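Folding knitwear at the workplace: tips from our laundry table

Last updated June 2019

At Plovarau we wash, dry and fold clothes for hotels, schools and small shops. Until December all the folding was done by bare hands. Now part of it goes through the Probert line, and the people who folded before are the same people who show the line how a garment must be handled. I have worked at the folding tables for many years and I was asked to write down what we learned, so that the colleagues in Porbridge, who start with the same line this year, do not need to discover everything again. Some of the tips are also good for a home laundry.

Before you start

Empty the table completely. A forgotten sock or a pen under a sweater makes a bump, and you will fold around the bump without noticing it.

Use a light and smooth surface for dark clothes and a dark one for white clothes. We put white boards over our tables. A black vest on a white board shows its whole outline, and you see at once if one side is lower than the other. At home an old white bed sheet, pulled tight and fixed with clothespins, does the same job.

Wipe the board every time you change color. Lint from a black wool piece likes to travel to the next white shirt.

Keep one basin at your left side and decide what it means. With us it is for garments that are waiting. Finished ones go away to the shelf. In the first weeks we used the same basin for both, and we folded many pieces two times.

Laying out a sleeveless vest

The vest is the best garment for a beginner. It has no sleeves and no buttons, and the neckline tells you where the middle is.

Put it face up, with the neckline away from you and the hem near your stomach. Stand close to the table. If you stand far, your back will tell you in the evening.

Take it by the shoulders first, never by the hem. The hem of a knitted piece stretches easily, and when it is stretched it does not want to lie flat any more. The shoulders have a seam and can carry the weight.

Pull each shoulder a little to the outside, with the same force left and right. Stop when the trim of the armhole makes a calm curve. If the trim has waves, you pulled too much.

Look at the V. Its point should be in the center line of the vest. If it goes to one side, lift the shoulder on that side and put it down again. Do not push the fabric over the board, it only makes wrinkles.
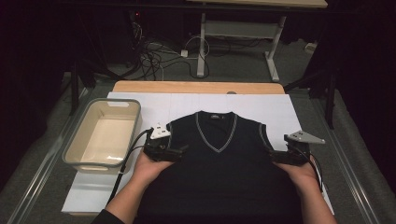 Taking hold at both shoulders. The gray trim helps to find the edge.

Working with the hand grippers

For a person with trained fingers the grippers feel clumsy in the beginning. You cannot feel the thickness of the wool, so the eyes must do more. My first morning with them was not a proud one, and a pile of 40 vests took me until lunch.

Hold them loosely. A strong grip does not close the jaws better, it only makes your wrists tired. When you notice that your shoulders go up, put the grippers down and shake your hands.

Take only the edge. If the jaws go too deep into the fabric you catch the front and the label together, and the collar folds inside.

Move both hands at the same time and at the same speed. With bare hands most of us have a leading hand and a helping hand. The line learns from what we do, and if the left is always late, then the left will be late there also.

Look where the cables are before you reach across. Let them leave the table at the outer sides, and do not cross your arms over them.

Do not correct a mistake in a hurry. Put the garment down, open it, and begin again from the shoulders. Slow work is accepted at this table, and it took us some time to believe it.

The fold itself

Fold one side to the center, then the other side over it, so that you have a long strip. Bring the hem up to the middle, and then once more up to the neckline. For thick wool leave out the last fold, or the pile will fall over.

Smooth with the flat hand from the center to the outside. Press lightly, because a hard crease in wool stays until the next steam.

What changed for us

We had many worries before December, and I will not pretend that all of them are gone. The easy flat pieces, towels and pillowcases mostly, do not come to our tables now. The difficult pieces stay with us: knitwear, things with ribbons, children's clothes. The day is more interesting but also heavier for the head, because there are no easy towels for resting in between. We asked for shorter turns at the grippers and we got them. I recommend to Porbridge to ask for this on the first day.

The count on the wall changed too. Before, it showed pieces for each person, and the best day I remember was 319. Now it shows only the table together, which was 76 knitted pieces on the last sheet I signed. Some colleagues miss their own number. I do not miss mine.

Write your remarks in the Rollovov notebook beside the table, also the small ones. The remark about cleaning the board between colors came from there, and so did the one about the basin.

Small things that help

Cut your nails short or wear thin cotton gloves for fine wool.

Keep a lint roller in your pocket.

Fold wool only when it is fully dry. Touch the inside of the armhole, it dries last.

Change places with your neighbor after 2 baskets, even if you feel fresh.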